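Cleaning a Light Tile Floor
Posted by Ghislain Beaulieu, 22 Sep 2020

Large pale tiles are easy to live with, but the grout between them needs its own routine. Sweep first, or vacuum with the brush head. Grit left on the floor turns to gray paste as soon as the mop hits it, and the paste settles in the joints.

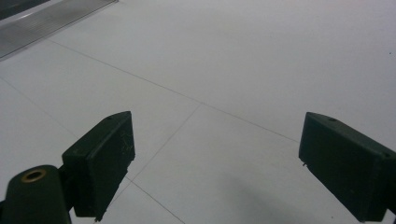 For the weekly wash, use a bucket of warm water and 3 drops of dish soap. More soap leaves a film, and a film holds dirt. Wring the mop hard and work backward toward the door, one row of tiles at a time. Change the water when you can no longer see the bottom of the bucket.

Grout gets a separate scrub every couple of months. Mix baking soda with a little water until it spreads like toothpaste, put it on the lines with an old toothbrush, and leave it for 15 minutes. Scrub along the line — going across it just pushes the paste onto the tile. Rinse twice.
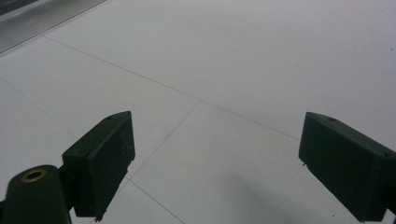
Skip vinegar if your grout is unsealed or the tile is natural stone. Bleach is no better for colored grout. If a line stays dark after two scrubs, let it dry overnight before trying anything stronger, as damp grout always looks darker.

I reseal mine in February, when the windows are shut and less dust blows in. Keep everyone off the floor for 4 hours afterward, pets included.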